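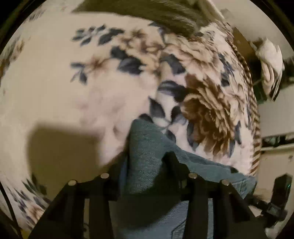
Page 4 of 6

Manum Island Guest Cottages
Pre-season safety checklist, with comments
Property: Patby Cottage, harbor side
Inspected by: Roswitha Wendt
Owner's contact: Tyson Beaulieu
Date: March 23, 2018

Mark each line OK, FIX or N/A. Anything marked FIX must be signed off before the first guest checks in.

SLEEPING ROOMS

4.1 Smoke alarm in each bedroom, tested with button: OK
Both sounded. Back bedroom alarm is close to its replace-by date. Put a new one on the October order.

4.2 Windows open fully from inside without a key: FIX
Front bedroom sash sticks halfway. Paint has built up in the track. Tyson to scrape and wax.

4.3 Bed frames and slats sound, no loose bolts: OK
Tightened one bolt on the twin by the door.

4.4 Mattress seams checked for bed bugs: OK
No signs. Checked behind headboards too.

4.5 Lamp cords clear of bedding and walkways: FIX
Cord on the left side runs under the rug. Move the lamp to the other outlet.

KITCHEN

4.6 Gas shutoff labeled and easy to reach: OK

4.7 Fire extinguisher mounted, gauge in green: OK
Bracket is a little high for shorter guests. Would lower it next time the wall is painted.

4.8 Stove burners light on first try: FIX
Rear right burner takes several tries. Drutent has the part and will send it on the supply boat.

4.9 Outlets near sink trip when tested: OK

BATHROOM AND WATER

4.10 Hot water at tap no higher than 120 degrees: OK
It was over on the first reading. Turned the heater down and tested again after lunch.

4.11 Grab bar by tub holds firm: OK

4.12 Rain tank lid locked, screen in place: OK
Tank holds up to 2,000 gallons. Lid padlock is stiff and needs oil. Key is on the hook inside the pump closet.

4.13 Water filter changed: FIX
No date written on the housing. Change it anyway and write the date in marker.

OUTSIDE

4.14 Deck boards and railing: FIX
Two soft boards at the top of the beach steps. Rope off until replaced. Railing is fine.

4.15 Path lights working: OK

4.16 Tsunami route map posted by front door: FIX
Old map still shows the road past the Ghorbani store, closed after the washout. Maëlle Gosselin at the office has the new one.

4.17 House number readable from road: OK
No. 241, repainted.

4.18 Beach gear (kayaks, paddles, life vests): FIX
One child vest has a broken buckle. Removed from shed. Replace before the kayaks go back on the guest list.

GUEST BOOK AND PAPERS

4.19 Emergency numbers current: FIX
Clinic has a new after-hours line. Éabha Daly to reprint the card.

4.20 Occupancy limit posted: OK

Follow-up visit needed: Yes
Continue to page 5, boat landing and parking.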